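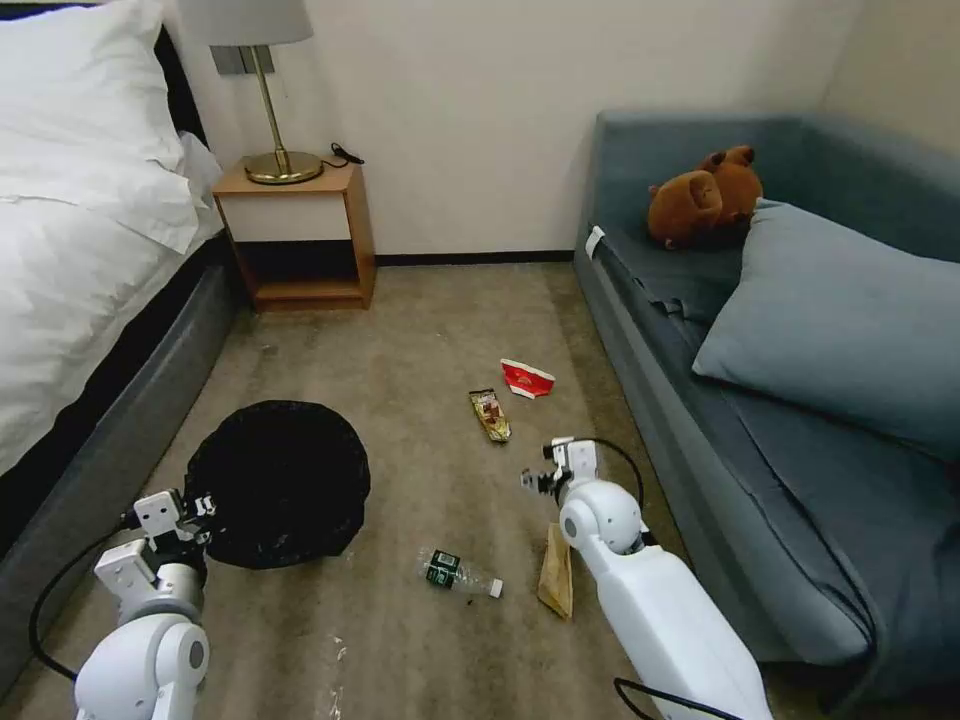 The Prosirero unit in a furnished bedroom, with wrappers, a plastic bottle and a paper bag on the carpet.

Room Clearing by Machine: What Housing Providers Should Ask For Before They Sign

January 27, 2021

Housing providers in the Stesdale district have been offered a room-clearing service built on the Prosirero, a two-armed machine supplied and supported by Pakzad. The offer is limited to one task. Between one resident's departure and the arrival of the cleaning crew, the machine enters a furnished bedroom, picks loose litter off the floor and places it in a bin. Vacuuming, bed changing and wiping of surfaces remain with staff.

The Stesdale Residential Providers' Forum has been asked by several of its members for an opinion on this offer. It is our view that the service deserves a trial on a modest scale, that the present contract should not be accepted as written, and that the case made for it in the sales material rests on the wrong argument.

We begin with the argument. Pakzad presents the Prosirero chiefly as a saving in labor. The standard package is priced at $3980 for setup and $2000 per month for each machine, with maintenance included and consumables charged separately. Our members together manage 352 furnished bedrooms. Even in November, when short leases end and the number of departures is high, the minutes spent picking up litter in those rooms do not come near to that monthly sum. A provider that signs in the hope of a smaller wage bill will be disappointed within a quarter, and will then judge the machine harshly for failing at something it was never likely to do.

The better argument concerns the nature of the work. Picking litter off a bedroom floor means bending and reaching, many times in a shift, often beside a low bed or in the narrow space between pieces of furniture. Cleaning staff among our members report sore backs and knees more often than any other complaint. They also report an understandable dislike of handling what strangers have left behind. If a machine can take over a fair share of the bending, that is worth paying something for, and a provider can defend the expense openly to its board. We would have preferred to see Pakzad make this case in plain terms. 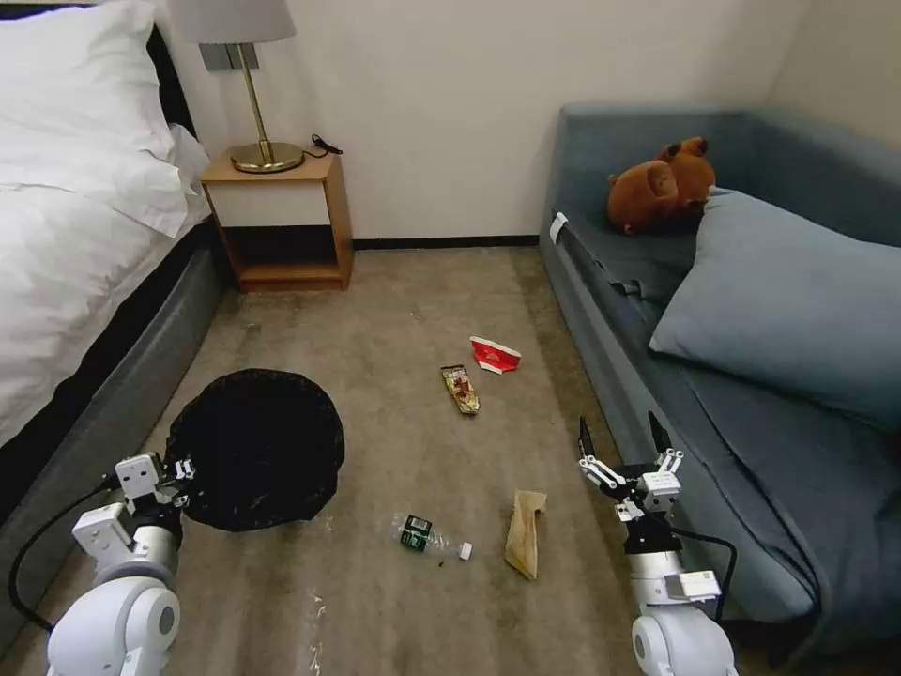
The furnished bedroom is also a harder place to work than the brochures allow. Industrial pickers are usually given a fixed table and a known set of parts. A bedroom gives a machine soft edges, hanging bedding, lamp cords and a carpet whose stains may look much like scraps of paper. Litter itself has no standard shape. A plastic bottle rolls, a snack wrapper lies almost flat, and a paper bag may fold under a grip that suits the bottle very well. Any claim about performance should therefore be broken down by kind of object. The single figure for "items cleared" that appears in the Pakzad proposal tells a housing manager very little, and we advise members to set it aside.

We suggest that a provider ask for separate results on rigid items, flat items and crumpled items, measured in its own rooms with its own furniture left in place. It should also ask how the machine treats small debris. A gripper with two fingers is a sensible tool for a wrapper and a poor one for crumbs and lint, and staff will have to pass over the same carpet in any event. The contract should say so. At present it speaks of a floor "left ready for occupancy," a phrase that ought to be removed before anyone signs.

A second concern is the property of residents. People leave things behind when they move out, and the line between litter and belongings is not always easy to draw. A folded sheet of paper may be a receipt or a letter that somebody will want returned. A soft toy on a sofa is plainly not trash to a member of staff. We have not been shown any written rule by which the Prosirero is meant to tell the difference. The proposal states that the machine "works to a list of approved items," but the list is not attached and members have been told that it is updated from time to time without notice.

This is not acceptable in its current form. The list should be an annex to the contract. Changes should be sent to the provider in writing at least two weeks ahead, with the right to refuse them. The contents of each bin should be kept, bagged and labeled by room, for the same period that the provider already keeps lost property. Pakzad has objected that holding bags in this way takes up storage space and slows the work. Both points are true, and we think the cost is one that a housing provider should be ready to bear.

The third concern is images. The machine needs cameras in order to do its work, and a bedroom is the most private room that any of our members let. We recommend that no unit enter a room until the lease has ended and the keys have been returned, that images be stored no longer than is needed to settle a claim for damage, and that they not be used for any other purpose without separate consent. Members should take particular care over mid-lease visits, which are offered as an optional extra. We see no good reason to buy that option.
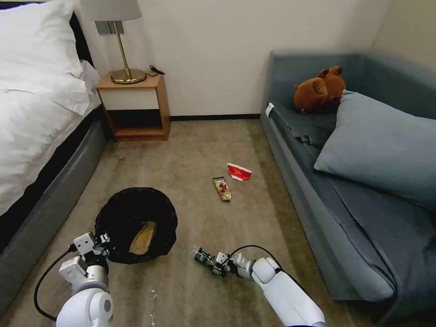
There remains the matter of supervision. The proposal assumes that one member of staff can look after a machine while doing other work on the same corridor. In our opinion this should be tested before it is relied upon. Someone must bring the unit to the door, see that a bin with a fresh liner is within reach, and be on hand if an item is dropped or a cable catches on a bed frame. If that person is called back to the room every few minutes, the arrangement is worse than having no machine at all, and the strain that was lifted from the back will have been replaced by strain of another kind.

Comparison with other offers is difficult. Bokel, the only other supplier to approach our members, charges by the room and sends its own operator along with the equipment. On paper this is the more costly choice for a large provider. For a small one with a handful of departures each month it may well be cheaper, and it places responsibility for a poor result where it belongs. We have asked Pakzad whether it would consider similar terms for smaller houses. It has offered a deposit of $500 against a one-month trial, refundable if the unit is returned undamaged, but has declined so far to quote a price per room.

We regard the trial as a reasonable place to start. Members who take it up are advised to choose rooms of different layouts, including at least one with a daybed or sofa that narrows the floor space, and to let the cleaning staff who normally do those rooms record the results. Their judgment of whether the floor has been left in a useful state should carry more weight than the log produced by the machine. They should be told before the trial begins that hours will not be reduced as a result of it — a promise that providers can afford to make, given the sums set out earlier.

It has been put to us that a body of our size should wait until larger housing groups have made up their minds. We do not share that view. Terms settled by large buyers tend to reach small ones unchanged, and the questions of property and privacy raised here are easier to answer while the supplier is still looking for its first customers in the district. Members wishing to join a shared trial should write to the Forum's office with the number of rooms they would make available, and should sign nothing with Pakzad until the annex on approved items has been supplied.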